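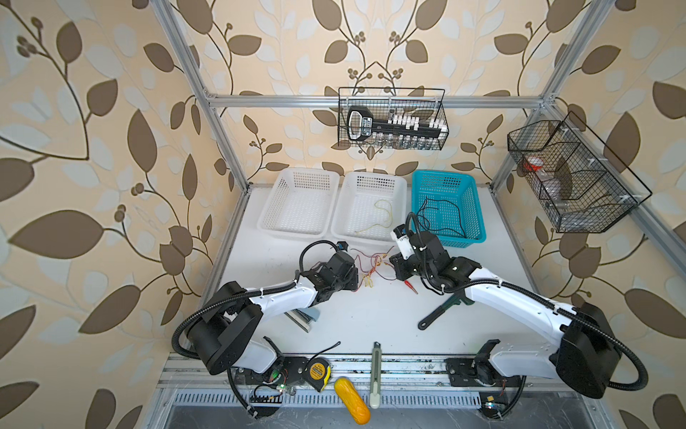 Working Group on Bench Practice for Two-Arm Cells
Minutes of the meeting held 2018-11-15 at Altora

Present: Inese Sepp (chair), Marek Doležal, Manouchehr Mirzaei, Valdis Toom (minutes)
Apologies: Valdis Rozīte

1. Minutes of the May meeting
Approved with one correction. In item 4, "Lecomte" should read "Clerard."

2. Hand tools in the work area
Mr. Doležal presented the revised wording of clause 19. Knives and screwdrivers are to be off the tabletop before the arms are enabled, unless the task sheet names them. Mr. Mirzaei asked that measuring tapes be added. Agreed. The clause will apply to the wire sorting task from its next issue.

3. Sorting of wire by color
The group reviewed the draft task sheet for red, yellow and black wire. Each color is to have its own basket, and baskets are to stand side by side at the back of the table. The chair noted that the draft does not say how a tangle should be handled.

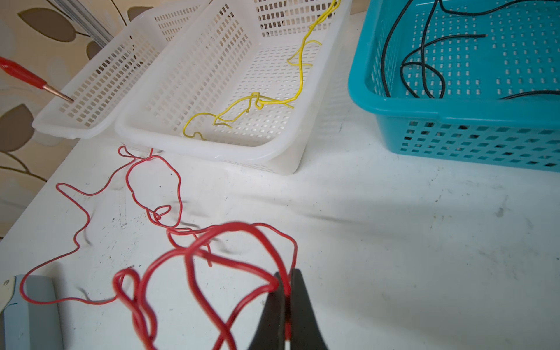 It was agreed that a strand should be gripped with the fingertips and lifted clear before it is moved sideways. Stripped ends are to be treated as sharp. Mr. Mirzaei will supply a paragraph on test probes and their storage.

4. Cleaning and inspection
The proposal to inspect gripper fingers every 1000 cycles was carried. Mr. Toom asked that his preference for 265 be recorded. Wiping of tabletops remains at the end of each shift.

5. Comments from Cuten
Received and held over. Ms. Sepp will circulate them with the draft of clause 20.

6. Next meeting
To be set by the chair.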